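Chapter 4
When Part of the Job Moves to a Machine

By the end of this chapter you should be able to separate a job into its tasks, and to say which of them change when automation enters a workplace.

People often ask if a robot will take a job. The question is too large to answer. A job is made of many tasks, and a machine usually takes over some of them and leaves others in a new shape. We will follow one employer through the chapter, a household services company called Kongkaew. Its workers tidy rooms, sort clothing and return small belongings to their places. In May the company began to prepare part of this labour for automation, together with the equipment supplier Groltier.
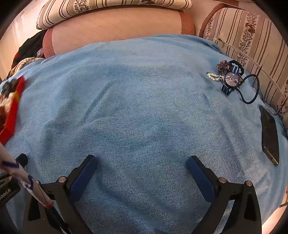
KEY TERMS: task, job, tacit skill

Small belongings are harder for a machine than they look. A hair clip, a bead bracelet, a wristwatch and a phone on a soft blue blanket ask for different grips from the same two fingers. The blanket has creases, and a cable can curl beside the watch. An experienced worker knows how to treat each thing but may never have put it into words. We call this knowledge tacit skill.

Chutima Rattanakul, a shift supervisor at Kongkaew, kept notes during the first 30 days. Her staff were not afraid of the gripper itself. They were worried about pace, and about who would be blamed for a scratched watch. Two of the older workers asked to be trained first. She wrote: "They wanted to be teachers of the machine, and they wanted this to be in their pay."

Section 4.1 looks at how her team divided the work into tasks. Section 4.2 returns to the question of pay.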